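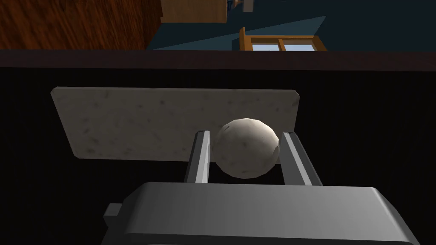 Why the ball was harder than the box

I have been working on grasp selection in simulation since June, and this post covers the part I keep getting asked about, the ball task. The code is in a small package called Astus, which I share with Araceli Ayala. She wrote the controller and I wrote the bit that decides where to put the fingers.

The task is simple to state. A ball and a flat slab are on a dark table. The arm has to get its two fingers either side of the ball, close them, lift, and then put the ball down on the slab. The only input is the picture from a camera on the wrist, plus the joint angles. The policy is never told where the ball is.

We had already done this with a box, and it went well enough that I expected the ball to take a week. It took most of the summer.

What the method does

The policy is trained by imitation. We drive the arm by hand in the simulator, record the pictures and the motions, and train a network to copy them. For the ball we recorded 100 demonstrations. Araceli did most of these, as she is steadier with the controls than I am.

On top of that there is a second, much smaller network which looks at the wrist picture and gives a single number between nought and one. I call it the centring score. It is meant to say how good the grasp would be if the fingers closed now. If the score is low, the arm backs off a little and comes in again. If it is high, the fingers close.

The idea isn't new. People have trained grasp scorers for years. The part I wanted to test was whether a scorer trained only on views from the last few centimetres of the approach would do better than one trained on the whole approach. My guess was that it would, because the early views look much alike whether the grasp ends well or badly.

The trouble with round things

With a box, the fingers forgive you. If one finger touches first, the box slides or turns a little until its sides are flat against both of them. You can be out by a fair amount and still come away with a good hold.

A ball that gets touched on one side first tends to roll. If the touch is below the middle it climbs, and if it is above the middle it gets pushed into the table and squirts out forwards. So the gap on each side matters, and so does the height, and the policy has to judge both from a camera that looks along the fingers. Height is the hard one from that angle.

Our ball is also not quite a ball. It is a mesh with flat faces, and you can see them along the outline if you look. I had set the collision shape to use the same mesh to save time. That meant contact with the fingers depended on which face happened to be turned towards them, and two attempts that looked the same to me could end differently. I spent nearly two weeks blaming the network for this. Swapping the collision shape for a true sphere and leaving the drawn mesh alone fixed it in an afternoon. 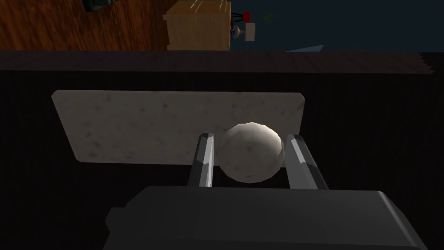

The other thing that cost us time was colour. The ball is off-white with small flecks, and the slab is pale with small flecks too. When the ball is in front of the slab, as it is for a good part of many approaches, the shading is most of what separates them. My first scorer did well against the dark table and badly against the slab, and I only found this out when I sorted the failures by background. I should have done that on day one.

I thought about giving the ball a bright colour and decided against it. Real kitchens and workshops are full of pale things lying on other pale things, and the whole point of the exercise is to end up with something that can be moved to a real arm. Instead I added more approaches with the slab behind the ball and varied the light in the room.

Results

Each version was run for 100 attempts with fresh starting positions. The policy with no scorer placed the ball on the slab in 17 of them. With the scorer trained on the whole approach it was 18, so for all practical purposes that scorer did nothing. With the scorer trained only on the last few centimetres it was 85.

All three used the sphere for collisions and the same set of demonstrations. I ran the middle one again with a different random seed as I didn't trust it, and it came out much the same.

I would be careful about reading too much into this. It is one ball, one slab and one gripper, and the room around the table changes only in its lighting. The arm is also slower with the scorer switched on. When it isn't sure it will back off and come in again several times over, and I had to put a limit on the number of tries.

Most of the failures that are left happen at the other end of the task. The fingers open, one lets go slightly before the other, and the ball rolls off the slab. The scorer has no say in that, and we have only a crude rule for letting go. Araceli thinks it can be sorted out in the controller by slowing the opening down near the start. She is trying that now, and I am writing the loader for the next set of objects, beginning with an egg shape.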